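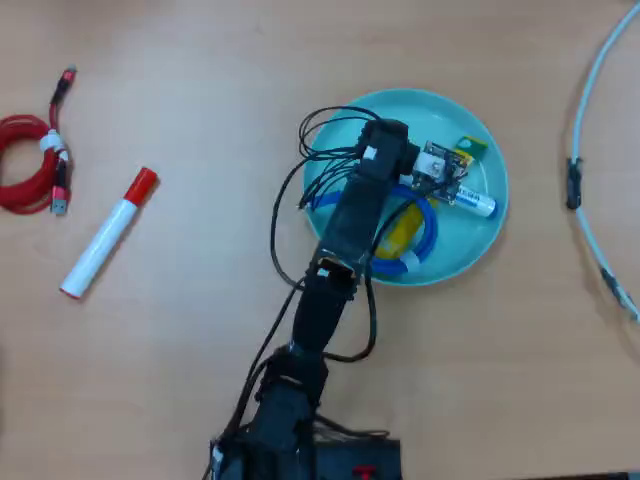 # Counting the comments: Manon Gill on the Ardale docket

When the Ardale transit authority closed its comment period on the proposed fare and route changes, the docket held 3678 submissions. State law requires the authority to respond to every substantive point raised. Manon Gill was hired to sort them. She spent nine years as a legislative analyst before moving to contract work, and she now handles public records for local governments with small legal departments.

Her first task was to remove duplicates. "A form letter is a valid comment," Gill said. "It goes in the record with the sender's name. But it raises one set of points, and you answer that set once." She groups letters by matching text, then reads a sample from each group by hand to catch the ones where a sender has added a paragraph. Those are pulled out and treated as separate submissions.

The remaining letters were coded under 72 issue headings. Gill wrote the headings after reading the first batch and revised them twice. She considers the second revision a mistake in her own planning. The original list had a single heading for service hours, and riders who work night shifts were raising a different legal question from riders who objected to the weekend timetable. "The night shift letters were about equal access under the authority's own charter. The weekend letters were about convenience. If both sit under one heading, the response answers the easier one."

The work was done in Protgate, the records system the authority already licensed. Gill described it as adequate for storage and weak on search. Scanned handwriting has to be typed in by staff, and the system does not record who typed it. She kept a separate log for that purpose and attached it to the final report as an appendix.

Asked whether volume should influence a decision, Gill was careful. The board is not holding a vote among commenters, she said, and the statute says nothing about totals. Members still ask for them. Her report gives totals in a table at the back, with the form letters listed separately and the sponsoring group identified where the letter names one. Two groups objected to that format. Gill kept it.

"If a board member wants to say most people opposed the change, that member should be able to see what the number is made of," she said. "Most people in the district did not write in. That is true of every docket I have worked on."

She was more direct on the subject of deadlines. The authority allowed 5 weeks for comment and 5 for review, a schedule she called workable for the public and too short for staff. The Bhatia Street hearing was added late, and its transcript arrived after coding had started. Gill reopened the headings on parking and school routes to take it in.

The board takes up the matter in March. Under the procedure adopted last year, members receive the full response document before the meeting, along with any staff changes to the draft rule. Gill's contract ends when the document is filed, and she will not attend. Her next assignment is a zoning docket in Devus, where comments are still accepted only on paper.

"Paper is slower to code," she said. "It is also harder to lose a page without somebody noticing the gap in the numbering."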